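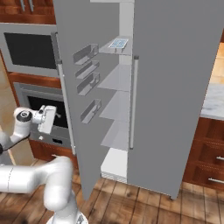

Attachment 1: grey two-door fridge, left door open, four door bins showing

Ticket 103
Product: Trendinness Meal Planner, desktop version
Category: Recipes / Shopping list
Priority: Low (raised to Normal by customer, lowered by us, raised again)
Status: Closed, with one loose end
Opened: 20 November 2023

Reported problem

Customer plans a week of dinners on Sunday night and prints the shopping list. The list came out asking for 900 onions. It should have asked for nine. Everything else on the list looked sensible, apart from the coriander, which was missing.

Customer adds that the household likes onions but has limits.

What they had tried already
Closed the program and opened it again. Still 900.
Deleted the French onion soup from Thursday. The list dropped to 700, so two onions' worth of soup had gone, in a manner of speaking.
Printed it again in case the printer was at fault. It wasn't the printer.

First reply from support

Thanks for the detail. Please send us the recipe file for the week and tell us which region setting you are using (Settings, then Units and Numbers). Please don't reinstall yet. Reinstalling wipes the history, and then we have nothing to look at.

Customer reply

Reinstalled before reading your message. Same fault. Region is set to United Kingdom. Recipe file attached. Most of the recipes came across from Drotari when we moved over in March, if that matters.

Log

Opened the file on a test machine. Onions: 900. Good, or at any rate repeatable.

Checked the recipes one by one. The ones typed in by hand are fine. The imported ones hold quantities as "1,00", "2,00" and so on, with a comma where we expect a full stop. With the region set to United Kingdom we treat the comma as a thousands mark and throw it away, which turns one onion into a hundred. Every onion recipe that week was an import.

Asked why garlic wasn't affected. Garlic is listed as "some" in all of them. The program copes with "some" by printing "some". Possibly the most reliable part of the whole product.

Tried switching region to France. Onions went to nine. Milk, which had been entered by hand as 1.5 litres, went to 15. Switched back.

Ran the Tradar clean-up tool over the file. It is meant for addresses and phone numbers but it does have a find-and-replace that looks at one column at a time, and ours doesn't. Replaced the comma with a full stop in the quantity column only. Onions: nine. Milk: 1.5. Butter: 1000 grams, which looked wrong, but the customer confirms there is a shortbread on Saturday and it is correct.

Coriander is a separate matter. It was spelt three ways in the file and the list drops anything it can't match to an aisle. Merged the three under one name and it came back, under Household Cleaning. Moved it to Vegetables and Herbs by hand.

Second reply from support

Corrected file attached. To use it:
Go to File, then Restore Week, and pick the file.
Say no when it offers to merge. If you say yes you'll have both sets of recipes, and we'll be back to talking about onions.
Print the list and check it before you leave the house.

You will need to do the same for any older weeks you still want. There are 12 of them in the history you sent.

Customer reply

List is right now. Nine onions bought. Did the older weeks on my lunch break, all fine except the one with a tofu dish from the Đàm cookbook, where the title prints as a little box followed by "àm". Can live with it but would rather not.

Also, could the list warn you when a number is plainly daft? Even a small exclamation mark would do.

Internal note

Import fault passed to developers. The importer should ask which mark is the decimal one - it has the question written, it just never shows the window.

Daft number warning added to the wish list. Discussion got as far as whether 40 eggs is daft and stopped there.

Title problem is the print font, which has no Đ. Screen font has it. Workaround sent: Print, Options, Use Screen Font. Makes the list run to two pages.

Closing, with the font left open under its own ticket.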